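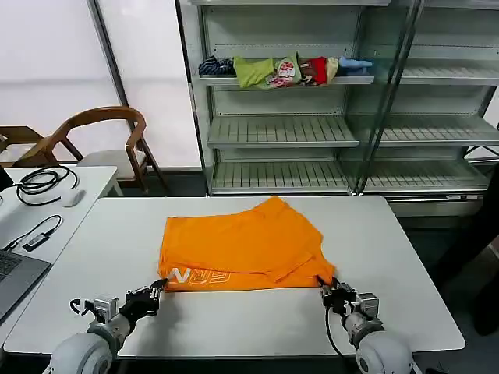

**Thread: Two-arm folding station, what did you forget to budget for?**

### marlowe_knits

Hi all, long-time reader, and I think this is my second post ever, so be gentle! I'm putting together the equipment request for our garment handling bench and it has to be in by the end of March. The arms themselves are settled (we're going with Soker, and I've made my peace with the lead time). What I'm stuck on is everything that isn't arms. My line for "bench, shelving, cables, misc" is $3,679, and my manager looked at it the way my mother looks at a restaurant bill.

So far it covers two white tables, one for the work and one for the laptop and mouse, plus a shelving unit behind for the shirts. I put five percent on top for spares. Is that silly? What did you folks leave off and regret?

### tablesaw_terry

Welcome! Not silly, but low. Fingers and cables are what we go through, and I'd put more there and less on furniture. Our first bench was a door on trestles and it folded shirts just fine, or as fine as anything did that year.

Also, do you really need the second table? I know it's lovely having somewhere to put the mouse. You could hang a keyboard tray off the main one and get some of that money back.

### prillero_fan

Oh Terry, no, please keep the second table! We tried the tray. Every time somebody leaned on it the work surface moved a hair, and then we spent the afternoon recalibrating and being short with each other. I'd fight for that table before almost anything else on the list.

Where I'd add money is wrist cameras. We got by on the head view alone for months, and I kept saying it was plenty, and I was wrong. A folded-over flap on a bright shirt is one soft line of shadow from up high, and you want to look at that crease from down by the fingers. Our pair from Prillero came to $1,725 with the mounts, and I'd pay it again tomorrow.
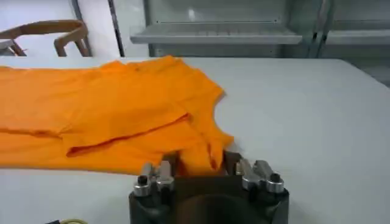 ### castillo_bench

I'm going to disagree with you a little, Prillero (you know I'm fond of you). Wrist cameras are great, but they bring mounts and cable runs and one more thing to snag, and if Marlowe's manager is already wincing I'd put them in phase two. Get the table, the light and the shelf right first. Even overhead light costs next to nothing compared with a camera, and it helps the one you already own.

On shelving, please measure your reach before you order. We bought a gorgeous tall unit from Castillo (no relation, I just liked the name, and then I was stuck with it here), and most of it has stood empty ever since. The clothes all live on one upper shelf. I could have bought half as much shelf and had a very nice lunch.

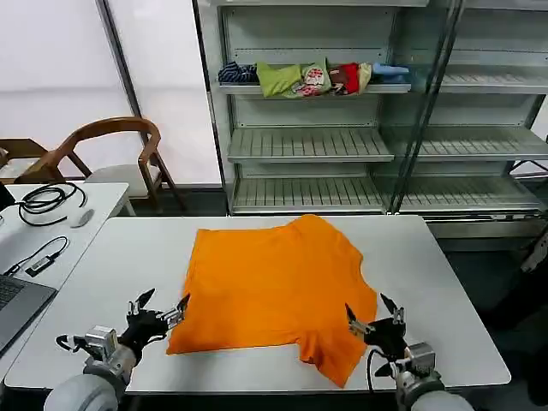
The other thing I'd write in is shirts. Buy several of the same one, in a color that stands out from your tabletop, and keep a few put away so you still have a fresh one when the others go soft. Orange on white has been kind to us.

### marlowe_knits

This is so helpful, thank you all. I'm keeping the second table, Terry, I'm sorry! I'll trim the shelving and bump the spares, and I'll list the wrist cameras as a separate option so they can say no to them without saying no to me. Does anyone have a feeling about Jimura for cable sleeves? Yuto Sekiguchi in our purchasing office likes them and he's the one who has to sign.

### tablesaw_terry

No apology needed, I've been outvoted about tables before. We use the Jimura sleeves and they're fine. Order a size up from what you think, and ask Yuto to get the quote in writing with shipping on it.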